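Marking the Places of Things

5 min read

When I moved to Skaststead I had one table, and for two years everything happened on it. I ate there, I did my papers there, I repaired a lamp there, and my sister cut the fabric for her curtains there. I was proud that one table could do so much. But I also spent a great part of every evening moving things from one end of it to the other, and this is what I want to write about today.

The problem was the small things. Big things have a natural place. Nobody loses a saucepan. But scissors, batteries, the measuring tape, the little key for the radiators, these things travel. In my language we say that such a thing "has feet." I tried boxes first. I bought too many of them, and then I had to remember what was in each box, and after some weeks every box contained a little of everything. I tried labels on the boxes, and for a while it was better, but I am a person who puts the thing near the box and promises to put it inside later.

Then I visited Ghizlane Abou Zeid, who was my first neighbor in this country and who has now a bigger kitchen than mine, on the other side of Brurnwood. Next to her stove there was a shelf, and on the shelf she had drawn a circle with a pencil. In the circle stood the salt. I asked her if it was for the children. She said no, it was for her husband. When the salt is not there, the circle is empty, and the empty circle is so annoying that he brings the salt back. I laughed, but on the bus home I was thinking about it seriously.

My first outlines were too ambitious. I took a roll of masking tape and made a place for every object on my desk, also for the cup. In the evening it looked like a map of a city with very bad streets. The tape collected dust on the sides, and one piece took off a little varnish when I removed it, which I regret. So my first advice, if you want to try it, is to begin with one thing only. Choose the thing you look for most often. For me it was the scissors. I made a simple rectangle inside the drawer, not the exact shape of scissors, and I left it for two weeks before I marked anything else.

My second advice is about the surface. A shape is easy to see only if the surface behind is calm and light. My old table was dark and had many scratches, and on it a pencil line disappeared completely. On a light wood you can use a dark line, thin, and the eye finds it immediately. I did not want to believe that the color of a table can matter for tidiness, but I believe it now. On a light table I also see the crumbs, and I clean more often. I cannot say I enjoy this part.

A simple shape works better than a faithful one. Eoin Duggan, who reads this blog and sometimes writes me long messages, told me that in his shed he painted the silhouette of each tool on the wall, with every curve. It is beautiful, he sent me a photograph. But when he changed his hammer for a new one, the silhouette was wrong, and now he has a wall of ghosts, as he says. A square accepts many things. If tomorrow I want to keep a candle where today is a box of pins, the square does not mind.

The same with color. I thought for a long time that I should write words near the places, "tape," "keys," "pins." With words I must read, and when I am tired I do not read. With a strong color I know already from the door. I now keep the things I need most in strong colors, red before everything, and the others can be gray or brown, it is all right if I look for them a little. 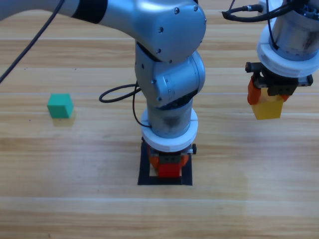 Green, red and yellow cubes on the light wood, with the red one over a black square.

I like very much how quiet the wood is behind the three colors. The grain goes from side to side, pale and then a little warmer brown, and the straight seams run in the same direction. The black square needs nothing written on it.

Some questions came after my last post and I promised to answer. Ita Keane asked if the lines damage the wood. With a soft pencil I had no damage, and it goes away with an eraser and a slightly damp cloth. With tape, please test under the table first and do not be like me. Conall Kinsella asked what I do when a guest puts things in the wrong place. I do nothing. It is a guest.

I have still one drawer that I did not touch, the one with cables. I opened it yesterday, looked at it, and closed it again. Perhaps in the summer. If somebody has found a good way for cables, write it in the comments, I read all of them even when I answer slowly.

Related posts
The drawer I was afraid to open
How I oiled a table for the first time (and what I did wrong)
Fewer boxes, please
A small shelf for the Skaststead kitchen
Letter from a reader: Kevin Cullinane and his forty jars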